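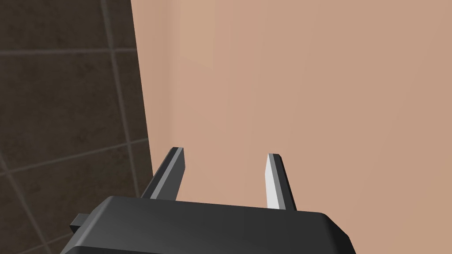
Slide 1. Gripper camera view in the simulator, fingers open, tiled wall behind.

Leave it up while people sit down. Don't talk over the door.

Opening
Hello, I'm Rocío Mamani, I help with the robotics club at Haltstead. I was asked for a talk on how simulation has changed what the students can do. I've got a slightly grumpier talk than that, sorry to whoever booked me.

Point at the slide. Rendered, all of it. This is what the arm's own camera gives you in the simulator. Two fingers, a gap, a plain beige surface and some brown tiles. Ask the room: where is the gripper, and how far off is that surface? Wait. Let them guess. (Last time I did this I answered too quickly and lost them.)

Point out that the beige part has next to nothing on it to get hold of. The tiles at least have grout lines. A student looking at this picture can say "near a wall, perhaps". So what do we think the program is going to say?

What the project was
Students split into two teams, Katis and Menon. Same task for both: pick up a block in the simulated kitchen, put it on a shelf, using only the wrist camera. Eight weeks, one session a week. Uliana Panasiuk ran the coding side and I did the nagging.

Katis wrote theirs by hand, rules and thresholds. Menon trained theirs on 2,000 simulated attempts. Everyone expected Menon to win, me included, and on paper they did.

The number
Menon's program managed 30 attempts out of 30 in the final check. Big cheer. It went in the newsletter.

Then Uliana moved the starting position of the block by the width of a hand and changed nothing else. It got 10 out of 30. Pause here, don't explain yet.

Katis dropped too, but less, and they could tell us why by reading their own code. Menon couldn't. They had a guess, which was that the arm had learned a path and hardly used the picture. I think that's probably right. We never proved it. If anyone asks, say so plainly.

What I don't buy
Skip this bit if we started late.

I keep hearing that simulation lets students "fail safely". Fine, nothing gets broken and nothing costs money. But our lot pressed reset so often that they stopped looking at what had gone wrong. With the old Rimier arm you had to walk round the bench and pick the block up off the floor, and on the way you had a think. I don't know how to put that walk back in.

Also the claim that students learn computer vision this way. Some did. Several learnt to wait for a progress bar. I would like to see somebody measure that before we buy more licences.

What I would keep
Being fair for a minute. Everybody got a go, including the ones who usually stand at the back while somebody louder holds the controller. You can't do that with one arm. And looking through the wrist view was good for them. Back to slide 1 if there's time. Most of them had pictured the robot seeing the kitchen the way they did, from the doorway, with everything in it.

What we're changing in April
Starting positions get shuffled from week one, by a student from the other team.
Every failed run gets one written sentence before reset. They will hate it.
No scores in the newsletter until Uliana has had a go at breaking the thing.

Questions
Likely one: "Is it ready to go on a real arm?" No.
Likely two: cost. Send them to Uliana, she has the spreadsheet.
If somebody says the students enjoyed it, agree. They did. I'd still ask what they can do now that they couldn't before.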